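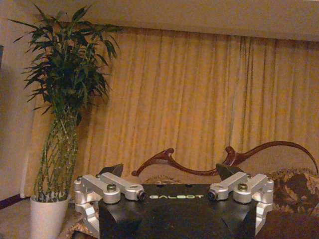
Speaker notes — Kerkari home tidying set

Slide 1. Say who we are and what Girnus is for. Girnus is our store of recorded examples. Every example is one pick, start to finish, with the arm driven by a person. Keep this to 2 minutes.

Slide 2. Why real rooms. The lab at Diekmann has one bench, even light and a plain floor. A policy trained there did badly as soon as we gave it dark wood and a patterned carpet. So the Kerkari set is recorded in furnished rooms, with the curtains and lamps left as the owners have them.

Slide 3. Numbers. 234 examples kept, 26 thrown out. Most of the rejects were late starts, where the recording began after the arm was already moving. Mention that Anton, our labelling tool, now flags these.

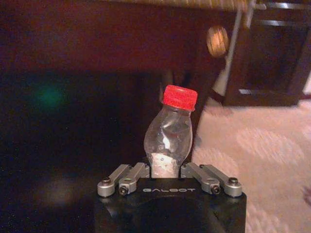 Page last changed: 2 July 2025

Slide 4. Soft plastic. Clear bottles are hard for two reasons — the camera sees through them and the walls give when the fingers close. Ask operators to grip low and close slowly. A dented bottle stays in the set. Do not swap it for a new one.

Slide 5. Laying out the objects. Small things, spaced along a table, some upright and some on their side. Change the order after every 10 examples.
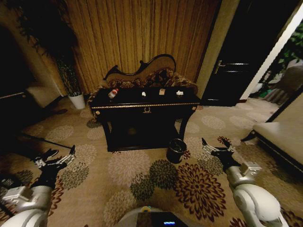 Pale items on a dark top are the easy case, so we also need the reverse, and we have very little of it so far. Say this plainly, someone will ask.

Slide 6. What we want from the audience: more rooms. Leave the contact slide up during questions.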